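Posted in: Stockroom & Packing / Bagging small goods

Packing bottled goods in thin plastic bags

This page covers the hand packing of small plastic bottles into lightweight bags, four bottles to a bag, at a single table. It applies to screw-cap and flip-cap bottles with a smooth label. Glass and pump tops are covered separately under Fragile Goods.

What you need

- A table at hip height with a plain, smooth top
- Thin plastic bags, one color per order type
- Bottles, checked and wiped
- Tape or twist ties
- Packing slips
- A scale that reads to 3000 g

Bag size

Lay two bottles side by side and measure across both. Add half of that width again. For the bottles we handle most, a flat bag width of 180 mm is enough, and the bag should be at least twice as long as one bottle. A bag that is too wide lets the bottles turn across each other and the labels rub. A bag that is too narrow splits at the side seam, usually at the cap of the second bottle.

We buy bags from Bomel in yellow and clear. The Posum bags are slightly thicker and stay open better, but the mouth is shorter and harder to tie.

Setting up the table

Keep the bag on one side and the stock on the other. Left-handed packers may reverse this. Phones, cups and paperwork go to the back or off the table completely. If the order list is on a laptop, put it on a separate desk next to the packing table so that the bag does not catch on the lid.

Place the bottles on their sides at the far edge, next to each other, with the caps facing you. Standing bottles get knocked over by the bag. Bottles lying down also show whether a cap is loose. Turn the labels up so that the product name can be checked before packing.

Opening the bag

1. Rub the mouth of the bag between finger and thumb until the layers separate.
2. Pull one layer up and fold it back into a flap.
3. Push the flap down flat if it closes again. Thin film does this in dry rooms.
4. Let the rest of the bag lie loose on the table. A little overhang at the edge is acceptable.

Loading

1. Check the cap. Tighten it if it moves.
2. Grip the bottle around the middle. Do not lift it by the cap.
3. Bring it over the bag horizontally.
4. Slide it in along the lower layer until it reaches the bottom seam.
5. Place the second bottle beside the first, then the remaining 2 on top.
6. Keep all caps pointing the same way.
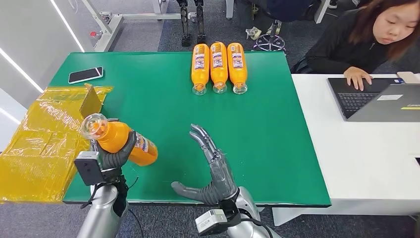 Fig. 1. One bottle held over the yellow plastic, with three more lying at the far side of the table.

Use your free hand to hold the lower layer down when the bottle goes in. If the film drags with the bottle, take the bottle out and open the mouth wider.

Closing and checking

Press the air out from the bottom seam upward. Twist the neck of the bag twice and tie or tape it. Leave a tail long enough to hold. Weigh the bag and compare the result with the packing slip. The list weight for a bottle in our small size is 114 g, so a missing one shows up clearly on the scale.

Bags with a split seam are not taped over. Repack the bottles in a new bag.

Storage

Put closed bags in a crate in one layer, caps toward the handle side. Sutanto crates take two layers if a sheet of card goes between them. Keep colored bags away from windows, as the film turns brittle.

Last revised 2018-03-17

Festovano Packing Notes | Contact | Back to top
This site uses cookies to remember your settings. By continuing to browse you accept their use. OK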